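Notes – sorrel talk, Herrera food hall, 20 minutes plus tasting

Open with the leaf. Pass the bowl around before saying a word, let them chew, then ask who thought of lemon. Hands always go up!

Sorrel is a perennial. Plant it once and it comes back before nearly anything else in the garden. I first ate it in Bogumił Czerwiński's soup – sour, creamy, half a boiled egg in the middle – and went home and ordered seeds that night.
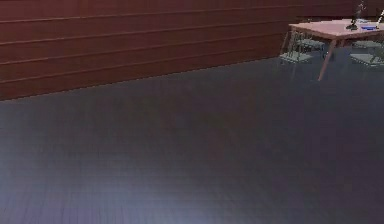
Cooking: it turns army green in seconds. Tell them to expect it and not to panic. 370 grams of leaves melts down to a few spoonfuls, so buy more than looks sensible. Stainless pan, please, no bare cast iron. Butter, leaves, stir, done. Wonderful under salmon or folded into an omelet.

Mention oxalic acid here. Anyone prone to kidney stones should check with a doctor first.

Growing: sun or part shade, cut the flower stalks, divide clumps in September. My 4 plants feed two of us.

Skip the history slide if we're behind. Tasting – soup first, then the raw sauce with yogurt. Recipe cards are by the door, 41 printed.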